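Sprechnotizen: »Die leere Seite ist auch nur Papier« – Vortrag über das Briefeschreiben

Hallo zusammen, schön, dass ihr da seid! Kurz warten, bis hinten alle sitzen. Wasser hinstellen, Uhr neben das Manuskript legen (die vom Handy, die an der Wand geht falsch).

Einstieg, frei sprechen. Ich hab vor zwei Jahren in der Küche meiner Tante einen Schuhkarton aufgemacht, und da lagen 79 Briefe drin. Alle von derselben Absenderin, Sunita Marchetti, die war mit meiner Tante im Sprachkurs in Triest und ist dann nach Bremen gezogen. Die beiden haben sich über Jahrzehnte geschrieben, über Zahnärzte, über Aprikosenkuchen, über einen Nachbarn, der immer nachts Staub gesaugt hat. Weltbewegend ist da gar nichts drin. Und ich saß bis halb zwei auf dem Küchenboden und hab gelesen.

Hier ruhig eine Stelle vorlesen, die mit dem Staubsauger. Zettel liegt im Manuskript. Lacher abwarten, falls einer kommt.

Dann die Frage ins Publikum: Wer von euch hat im letzten Jahr einen Brief geschrieben? Also einen richtigen, keine Kündigung vom Fitnessstudio. Hände zeigen lassen. Beim Probevortrag waren es zwei, und eine davon hat die Hand wieder runtergenommen, als ich »mehr als eine Postkarte« gesagt hab.

Ich nehm mich da nicht aus! Ich hab als Kind viel geschrieben, an meine Brieffreundin in Leeds, und dann kam das Studium und dann kam die Mail und dann kam alles andere. Nach dem Schuhkarton wollte ich sofort wieder anfangen. Hab mir einen Block gekauft, 300 Blatt, völlig übertrieben. Und dann lag der da, von Oktober bis nach Weihnachten.

Kurze Pause. Schluck Wasser.

Was mich gebremst hat, war die Größe. Im Ernst. Ein A4-Blatt ist riesig, wenn man mit »Liebe Sunita« anfängt und danach nicht weiterweiß. In einer Nachricht reichen vier Wörter und ein Herzchen, auf Papier sehen vier Wörter aus wie ein Erpresserschreiben.
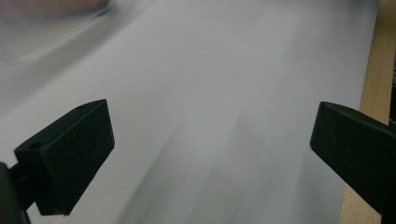
TEIL 2: ANFANGEN

So viel Weiß. Ich bin da lange drum herumgeschlichen und hab dann ein paar Sachen ausprobiert, die erzähle ich euch jetzt der Reihe nach. Manches klingt albern, hat bei mir aber geholfen.

Erstens: kleineres Papier. A5, fertig. Eine Seite A5 hat man voll, bevor der Tee zieht. Wer schöne Umschläge dazu will, ich nehm die von Hesomel, die gehen beim Zukleben wenigstens richtig zu. (Nein, ich krieg da nichts für.)

Zweitens: in der Mitte anfangen. Die Anrede, und dann sofort das, was gerade ist. »Draußen wird seit heute Morgen ein Baum gefällt und ich kann keinen klaren Gedanken fassen.« Zack, da ist man schon im Brief. Kein »Wie geht es dir, mir geht es gut«, das hat uns die Grundschule eingebrockt, und ich finde, wir dürfen das jetzt ablegen.

Drittens: der Zehn-Minuten-Brief. Küchenwecker auf 10, schreiben, und wenn es klingelt, kommt noch ein Gruß drunter und der Umschlag zu. Nicht noch mal lesen! Das ist der schwerste Teil. Mein erster ging an Sunita Bellamy, das ist die Brieffreundin aus Leeds, und da steht zweimal hintereinander dasselbe über meine Heizung drin. Sie hat geantwortet, sie hätte gern noch ein drittes Mal davon gehört.

(Ja, zwei Sunitas, eine in Bremen und eine in Leeds. Das an dieser Stelle kurz sagen, sonst fragt nachher wieder jemand.)

Einschub, nur wenn Zeit ist: das mit dem Füller. Ich hab einen Keskin, geerbt, der kleckst, wenn es warm ist. Ich schreib trotzdem damit. Kugelschreiber geht genauso, Bleistift auch, und wer eine furchtbare Handschrift hat: Die Leute entziffern gern. Das ist ein bisschen wie Kreuzworträtsel, nur dass am Ende was über den Urlaub im Harz rauskommt.

TEIL 3: DRANBLEIBEN

Seit Januar hab ich 46 Briefe verschickt. Zurückgekommen sind deutlich weniger, und das muss man aushalten können. Manche schicken stattdessen eine Nachricht: »Dein Brief ist da, wie lieb!!« Das zählt für mich inzwischen auch. Am Anfang war ich da beleidigt, geb ich zu.

Ich führ eine Liste hinten im Kalender, wem ich wann geschrieben hab, sonst erzähl ich allen dreimal dieselbe Heizungsgeschichte. Briefmarken kauf ich auf Vorrat. Und der Block liegt offen auf dem Tisch, der kommt mir nicht mehr in die Schublade – da ist er mir schon mal einen Winter lang verschwunden.

Jetzt Papier und Stifte durchgeben, von links nach rechts. Ansage: Jede und jeder schreibt eine Anrede und einen einzigen Satz, an wen auch immer. Vorlesen muss niemand. Ich schreib vorne mit und halte den Mund, bis der Wecker geht. Danach Fragen.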